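Sustitz Robotics Club: the gift packing task

Our club has now 40 members, and this spring six of them chose the jewelry task for the Langlois student challenge. The robot must put thin chains into gift boxes and close the lids. It sounds easy, but a fine chain is hard for a gripper to hold.

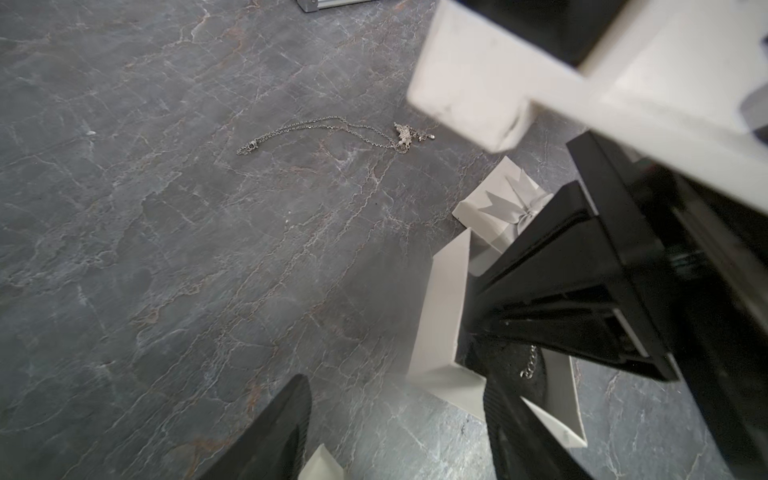 Necklaces and white gift boxes on the marble surface.

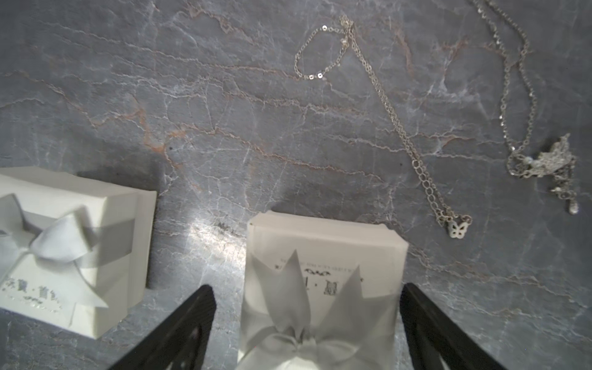 The team collected 229 practice runs by the end of May 2022. The longest part of the work was to decide how wide the fingers should open before they come near a box. Too wide, and they touch the next box — too narrow, and they push the lid. The ribbon bows are also a problem, and our younger members have many ideas about it.

The final round is in October at the Gemura hall in Brakberg. Before that we want to reach 1057 runs, so we need more people for the evening sessions. You do not need to know programming. If you are patient and have steady hands, please write your name on the list by the workshop door.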